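Gotia Hand-Held Gripper Kit: Household Packing Recordings
README and data card
Release of November 2019

Summary

This package accompanies the Gotia hand-held gripper kit, supplied by Ulletti. It contains recordings made with the kit in furnished homes while operators packed and unpacked everyday goods. It is intended for customers who are considering the kit for their own work and wish to examine its output before placing an order. The same files are delivered with each purchased kit as reference material.

Contents

The release holds 227 recordings in the main folder and 14 in a separate folder named "setup", which contains calibration passes only. Users training a model should exclude the setup folder. Each recording is stored with a video file, a finger-opening log and a short task note in plain text. Task notes are written in English by the operator at the end of a session and have been checked for spelling but otherwise left as submitted.

Folder layout

main/ recordings of household tasks
setup/ calibration passes
notes/ task notes, one per recording
tools/ reader script and format check
CHANGES.txt
LICENSE.txt

Equipment

The kit is supplied as a pair of hand-held units, each with a two-finger gripper, a camera mount and a cable to the recording pack. The fingers carry replaceable pads. A spare set of pads is included in the case. Customers who already own Rieger mounts may use them with the adapter plate, which is ordered separately.

The finger-opening log is written at a fixed rate and shares a clock with the video. If the cable is disconnected during a session, the log closes and the recording is marked incomplete. Incomplete recordings were removed from this release.

Collection procedure

Operators completed a training session before recording. They were asked to work at a natural pace, to keep the object in view while closing the fingers, and to let a failed grasp stand. Rooms were not rearranged for recording apart from the removal of mail, photographs of people and other personal papers. Lighting was left as found, including daylight from windows.

Packing tasks

Soft packaging is the most demanding category in the release and the one on which customers most often request information. Rigid containers give a clear change in the finger-opening log at contact, while a sealed bag yields gradually and the point of contact must be judged from the video.

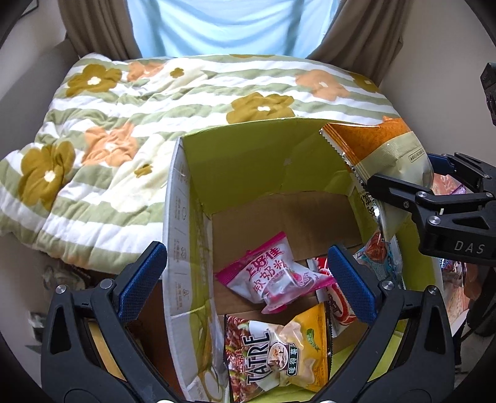

Snack packing recordings use ordinary retail goods and an open cardboard box. The bags differ in stiffness, surface and amount of trapped air, and no single closing force suits all of them. An inflated, shiny bag such as the orange and cream one held over the box presents a further difficulty, as the gripper's own finger lies across the front of the bag and covers part of the printing. Users who intend to identify products by their labels should expect this kind of obstruction and should not rely on a single view.

Known limitations

Text on packages appears in more than one language and has not been transcribed. The corners of the camera view are dark and should be masked before training. Reflections on glossy wrappers may disturb depth estimates. The release contains no force readings; the Vamitz force module is sold as an option and was not fitted for these sessions.

Use and support

The recordings may be used for evaluation, research and internal product development. Redistribution requires written permission from Ulletti. Requests for support should state the kit serial number and the name of the recording concerned. The next revision of this card is planned for January.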